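课程讲义 第5讲 适用:食品接触材料(选修),11月用

本讲接上一讲的迁移动力学,讨论日用餐具的材料分类、表面装饰层和试验条件的选择。公式沿用上一讲的符号,不再重新推导。

## 5.1 分类的依据

餐具按基体材料分为金属、陶瓷、玻璃、塑料、木竹及复合结构。分类的目的在于确定可能的迁移物和试验项目,与商品名称和用途无关。同一件商品常含两种以上材料,应拆分到与食品直接接触的那一层,再逐层判断。

判断顺序如下:

1. 确定接触面。包括预期接触面和可合理预见的接触面,例如碗口外沿与嘴唇接触的一段。
2. 确定接触面的材料,必要时用红外光谱或X射线荧光复核。
3. 判断接触面与下层之间有无功能性阻隔。
4. 查该材料的正面清单和限量,列出项目。

第二步容易被省略。供应商给出的材质声明只能作为线索。以Droltance的一批儿童餐具为例,声明材质为“密胺”,红外谱图在脲醛树脂特征区出现明显吸收,后续三聚氰胺与甲醛迁移量的比例也与纯三聚氰胺甲醛树脂不符。仅凭声明选项目,会漏掉对脲醛底料的判断。

## 5.2 金属基体

不锈钢的耐蚀性来自表面富铬氧化膜。膜的厚度只有几个纳米,在含氯离子的酸性介质中可发生局部破坏。需要关注的迁移元素为铬、镍、锰,以及原料控制不严时带入的砷、镉、铅。

影响释放量的因素:

- 牌号。低镍高锰牌号的锰释放量一般较高,点蚀电位较低。
- 表面状态。抛光件的真实面积小,释放量低于同牌号的粗糙面。
- 使用次数。首次接触的释放量最高,之后逐次下降并趋于稳定,因此重复使用制品以第三次浸泡的结果判定,前两次的浸泡液也应保留。
- 焊缝和卷边。焊接热影响区铬贫化,卷边缝隙内供氧不足,两处都可能先于平面腐蚀。

双层结构的餐具,内层金属、外层塑料,按两种材料分别处理。内层做金属元素释放,外层若延伸至口沿,则口沿部分另做总迁移量。夹层若封闭不严,清洗水进入后长期滞留,由此产生的问题属于结构缺陷,迁移试验反映不出来,应在外观和密封检查中记录。

## 5.3 陶瓷与玻璃

陶瓷制品的迁移主要发生在釉层和彩饰层,坯体在釉面完好时基本不参与。铅和镉来自熔剂及颜料,溶出机理以酸性介质中的离子交换为主:

≡Si–O–Pb–O–Si≡ + 2H⁺ → 2 ≡Si–OH + Pb²⁺

离子交换阶段的溶出量近似与时间的平方根成正比;硅氧网络开始溶解后转为与时间成线性关系。常规试验时间内一般只观察到前一段。用短时间数据外推长期使用,只在机理不变的范围内成立。

彩饰按位置分为釉上彩、釉中彩和釉下彩:

| 类型 | 彩料位置 | 烤烧温度 | 溶出风险 |
|---|---|---|---|
| 釉上彩 | 釉层表面 | 较低 | 较高 |
| 釉中彩 | 沉入釉层内 | 中等 | 较低 |
| 釉下彩 | 釉层之下 | 与釉同烧 | 最低 |

表中的风险是同等配方下的比较。釉下彩若釉层过薄或有针孔,仍可能超限。颜色也不能作为铅镉含量的依据:镉系颜料确实多见于红、黄、橙,但相同色相也可由不含镉的颜料得到。

玻璃餐具的基体稳定,重点在外壁印花和杯口装饰。口沿试验只浸泡从杯口向下的一段规定高度,浸泡前应在杯壁上做好液面标记,并在试验期间防止蒸发造成液面下移。

## 5.4 塑料基体

塑料餐具常用聚丙烯、三聚氰胺甲醛树脂、聚碳酸酯、共聚酯和聚乳酸。讨论迁移时应区分两种来源:

**已存在的小分子。** 包括残留单体、抗氧剂、润滑剂和着色剂。迁移由扩散控制,总量有上限,重复使用时逐次递减。

**使用过程中生成的小分子。** 典型情况是三聚氰胺甲醛树脂的水解。高温和酸性条件下,亚甲基桥和醚键断裂,释放甲醛和三聚氰胺。此时迁移量不一定逐次递减,有时第三次高于第一次。

两种来源对应不同的判定逻辑。对前者,第三次浸泡结果偏于代表稳定使用状态;对后者,若出现逐次上升,应视为材料不稳定,即使各次数值均未超限,也应在报告中说明。

聚丙烯的扩散系数随温度变化显著。在70 °C条件下得到的数据不能直接用于微波加热情形,原因有二:油脂局部温度可能远高于水的沸点;材料接近软化时自由体积增大,活化能不再是常数。

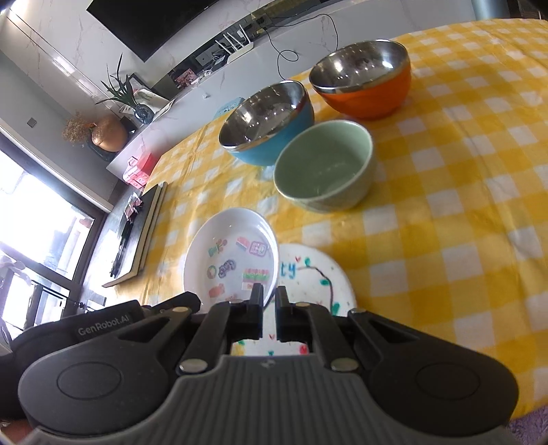
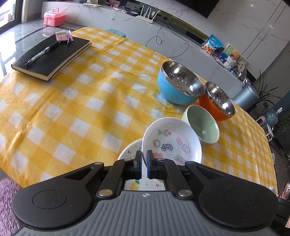

黄白格桌布上的碗与盘

## 5.5 表面装饰层

塑料和金属餐具的装饰方式包括模内贴标、热转印、丝网印刷、水转印和不干胶贴。与食品安全有关的参数只有三个:装饰层的位置、装饰层之上有无覆盖层、附着强度。

三聚氰胺餐具的花纸在二次合模时压入,其上再覆一层透明树脂粉,热固化后与基体连为一体。覆盖层完整时,油墨的迁移路径较长。覆盖层被刀叉划穿或被研磨性清洁剂磨薄以后,该假设失效。因此带花纸的制品应增加磨损后的复测。

不干胶类装饰的迁移物除油墨以外还包括胶黏剂中的增黏树脂和残留溶剂。即使贴在外壁,堆叠存放时外壁与下一只碗的内壁接触,仍有转移的可能。这种转移称为背面转移(set-off),在收卷薄膜中研究较多,在餐具中常被忽略。

着色剂的脱色试验用棉球蘸取浸泡液或植物油擦拭,目视判断。该方法灵敏度低,阳性结果有意义,阴性结果只说明未见明显脱色。

## 5.6 模拟物与试验条件

模拟物的选择取决于食品类别:水性、酸性、含酒精、含油脂。餐具的用途通常不限于某一类食品,应按最不利组合处理。条件选择的一般规则:

- 温度取预期使用温度的上限,时间取该温度下可能的最长接触时间。
- 热灌装后常温放置的情形,可按热接触阶段与常温阶段中较严的一个做,也可分段连续做。
- 金属释放试验采用酸性模拟物时,酸的种类应写明。柠檬酸与金属离子有络合作用,结果往往高于同pH的乙酸。
- 以化学溶剂替代植物油时,应确认溶剂对基体没有过度溶胀。

面积体积比(S/V)是报告中最常出错的一项。碗类以实际盛装容积计算,盛装高度取溢流面以下的规定位置。盘类过浅,不能注满,改用浸没或接触池法,再按约定的S/V折算。折算公式:

C_实际 = C_测 × (V_测 / S_测) × (S / V)_实际

式中S_测指试验中与模拟物接触的面积。采用全浸没时,若背面在实际使用中不接触食品,背面面积是否计入应当与判定标准的规定一致,并在原始记录中画出示意。

对儿童餐具,容积小,S/V高,按统一的约定值计算会低估浓度,应使用实际S/V。

## 5.7 数据案例:Mahawong抽检数据的处理

本节使用课程数据集Mahawong,共2,316件餐具的检测记录,字段包括基体材料、装饰类型、模拟物、温度、时间、三次浸泡结果和检出限。数据表由Skosby实验室整理,课堂版本已去除供应商字段。

处理中需要解决的问题:

**左删失。** 陶瓷的铅结果多数低于检出限。以零或以检出限的一半代入,都会使均值和方差产生偏差,且偏差随检出限变化。建议采用对数正态假设下的极大似然估计,或采用不依赖分布的Kaplan–Meier方法。删失比例过高时,只报告检出率和高分位数。

**检出限不一致。** 不同批次使用过不同的仪器,检出限相差可达5倍。直接比较各批检出率没有意义,应先统一到最高的检出限重新判定,再作比较。信息有损失,但结论可靠。

**组间不均衡。** 釉上彩样品集中于少数生产批次,同批样品之间相关。把每一件当作独立观测,会低估标准误。应在模型中加入批次随机效应:

ln y_ij = μ + α_k(j) + b_j + ε_ij

其中y_ij为第j批第i件的溶出量,α为装饰类型的固定效应,下标k(j)表示第j批所属的装饰类型,b_j为批次随机效应,ε_ij为残差。该写法假定同一批只有一种装饰类型。

**三次浸泡的利用。** 多数使用者只取第三次结果。前两次结果可用于判别5.4节的两种来源:以ln y对浸泡次数作回归,斜率为负支持扩散控制,斜率接近零或为正则提示有持续生成。三个点的回归自由度只有1,单件样品的斜率不作结论,应在同批样品间合并估计。

## 5.8 清洗与老化

机洗对餐具的作用由碱度、温度、机械冲刷和干燥四部分构成。碱性洗涤剂对玻璃和釉面的侵蚀属于网络溶解,表现为失光和彩饰褪色;对三聚氰胺树脂的影响小于酸,但反复热循环会使表面出现微裂纹。不锈钢的主要问题是洗后残留的氯离子在水滴蒸发时浓缩。

加速老化试验采用Ploron程序:循环清洗若干次后取样,测光泽度、表面粗糙度和迁移量,再继续循环。光泽度下降与溶出量上升之间有相关性,但相关系数因釉料而异,不能以光泽度替代溶出试验。洗涤剂牌号、水硬度和装载方式必须记录,三者中任一项改变,结果即不可比。

老化后的样品不得再用于型式检验的判定,只用于寿命评估。

## 5.9 练习

1. 某双层碗,内层不锈钢,外层聚丙烯,外层翻至口沿内侧。列出全部接触面及对应试验项目。
2. 三聚氰胺碗在乙酸模拟物中三次浸泡的甲醛结果依次上升,均低于限量。写出报告中的结论段,并说明是否建议追加试验。
3. 由Mahawong数据集中取出陶瓷子集,分别用检出限一半代入法和极大似然法估计铅溶出量的几何均值,比较两者之差随删失比例的变化。
4. 推导浅盘全浸没试验中背面面积计入与不计入两种情况下C_实际的比值。

第3题提交代码和图,其余手写。5.3节离子交换段的边界条件与上一讲第二类边界的写法不同,做第4题时不需要用到。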